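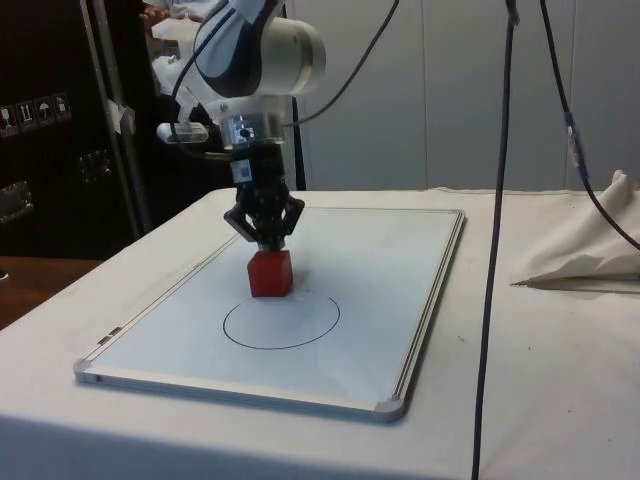

Wivine Automation Board > Cells and Maintenance > Finger pads slipping after a pad change

jbarany_bench
Hello all, long post, sorry in advance, get yourself a coffee. I look after a small pick and place cell at Wallmont, one arm with a black multi-finger gripper, and its whole job is to put a little red cube inside a circle drawn in marker on a whiteboard. We run it as an endurance test, so it does the same move over and over while I try to get on with my other work (I rarely manage it!).

We changed the finger pads in May at 1,000 cycles, as we always do, and everything was lovely until cycle 438 on the new set. Now the cube turns a little in the grip on the way up and lands off center, sometimes on the line. I have cleaned the pads with alcohol, redone the zero on the gripper, and put the old tool offset back in to compare. No difference that I can see. Grip force is the same as before. What would you look at next?

Jenő Bárány

kidden_tom
Welcome, Jenő, and don't apologize, we like the long ones. My first question would be whether you checked the screws on the finger linkages while the pads were off. On ours the left finger had worked itself just loose enough to close a hair late, so the right one pushed the part before the other side had hold of it. That gives you exactly the twist you describe. Snug them up, put a paint mark across each head, and look again at the end of a shift.

xdeng
I'd go a different way from Tom here, with love. If it ran fine for 438 cycles and then began to drift, I would look at the board before the gripper. A whiteboard lying on a tablecloth is going to creep! Ours crept all the time, a tiny bit each time the fingers touched down, and we spent two evenings blaming the poor gripper. Take the cloth away, or screw a couple of stops to the table along the aluminum edge, and then teach the pick point again.

Xiaoqing Deng

kidden_tom
A board that creeps would give you an offset, sure, but would it turn the cube in the fingers? I don't see it.

xdeng
It would if the cube is no longer centered between the fingers when they close. One side gets there first and there's your push. Same symptom as your loose screw, which I suppose is why we could argue about it until supper.

szilagyi_service
Both of you could be right, and there is a quick way to tell. Jog down to the pick height by hand, close slowly, at 3 percent speed or so, and watch which finger touches first. Open, turn the wrist 180 degrees, and do it again. If the early finger changes sides in the room, it's the gripper. If the push always comes from the same side of the table, it's the board or the pick point. While you're there, have a look at how the cable runs past the wrist. A stiff one can tug at the last joint on small arms, and it's worth giving it some more slack before you re-teach anything.

jbarany_bench
Oh, I like that test, thank you. Did it just now over lunch. The push stays on the same side of the table both ways, so Xiaoqing gets the first point. I laid a steel rule from the table edge and the board is almost a finger's width from my old pencil mark, which I am a bit embarrassed about. But Tom, I checked your screws as well and one on the left finger took a good quarter turn, so you are not going home with nothing.

Stops are going on this afternoon. I would prefer to keep the cloth because it saves us a lot of glare, so I'll clamp through it.

kidden_tom
I'll take my quarter turn and be happy with it. Please use a drop of the medium threadlocker on that one, and don't let anyone talk you into the strong stuff, you will want those pads off again.

xdeng
I still say lose the cloth, it will bunch up under the clamps and you'll have a board that rocks. But it's your cell! Do tell us how it looks at 2,000.

jbarany_bench
Will do. If it rocks I'll come back and say you told me so.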